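27 May 2022

Pap newsletter sign-up test, second run

Split the traffic between the old landing page and the short one again, same ad text on both. Mahfuz Abeysekara set the audience to people within driving distance of the shop who had already opened one email from us. Budget unchanged from the first run.

Old page: 80 sign-ups. Short page: 117. The form on the short page asks for first name and email only. The old one still has the phone field, and it is still marked as required, which I thought we had changed in October. Changed it now. The run after this will not compare cleanly with the first two, so start a new sheet for it.

19 of the sign-ups came in with no source tag. Traced most of them to the link in the Gondau banner, where the tag was pasted after the hash and got dropped. Lakmal Khondokar has the corrected link and will swap it before the next send. I have left those 19 out of any split by channel but kept them in the totals.

Fadar campaign: paused. Cost per click went up each day and the comments were mostly people asking for opening hours. Put the hours in the first line of the ad text and try again with the smaller budget. Mahfuz wants to drop the carousel format as well. I would change one thing at a time.

Proson: five replies to the follow-up email, all from existing customers. Subject line was the long one. Need a shorter version, and the send time moved to the morning.

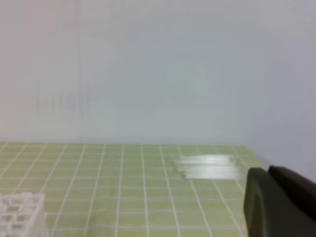
Grid mat on the table, wall behind.

To do
- new sheet for the short page, phone field off
- check the tag on every banner link, including the ones in the footer
- ask Lakmal for the unsubscribe figures for Pap
- two subject lines for Proson, under 40 characters each
- Fadar ad text to Mahfuz for a read before it goes live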